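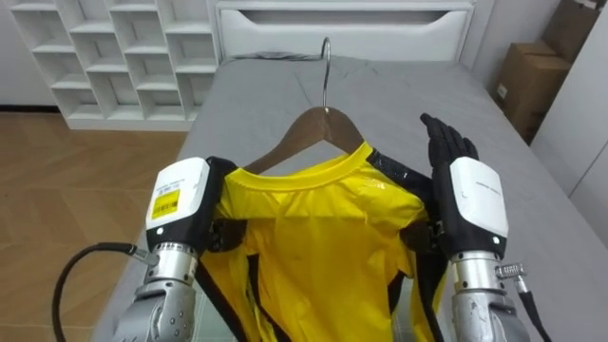
Régis Leclerc fragte dazu, warum die Regelung nach dem Greifen nicht einfach mit den alten Verstärkungen weiterläuft. Bei Stoff am Bügel schwingt die Last nach, und der Kraftregler deutet das als Kontakt.

So stellt man es in Kumuso um:

1. Im Profil »textil« den Tiefpass am Handgelenk auf 40 Hz setzen.
2. Die Nachgiebigkeit nur quer zur Greifrichtung freigeben – längs bleibt sie gesperrt.
3. Nach dem Greifen 200 ms warten, dann den Nullpunkt neu setzen.
4. Den Planer mit dem Bügelhaken als Werkzeugpunkt starten. Der Stoff geht als weiche Hülle in die Kollisionsprüfung ein. 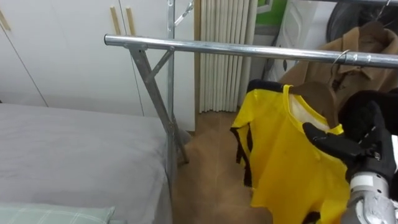 Greifer am Bügelhals, dicht unter der Stange.

Für den letzten Abschnitt die Geschwindigkeit halbieren. Bricht der Planer mit Code 331 ab, ist die Hülle zu groß gewählt. Dann den Rand verkleinern und ab Schritt 4 wiederholen. Das Protokoll fasst nearly 3000 Zeilen, ältere Einträge vorher sichern.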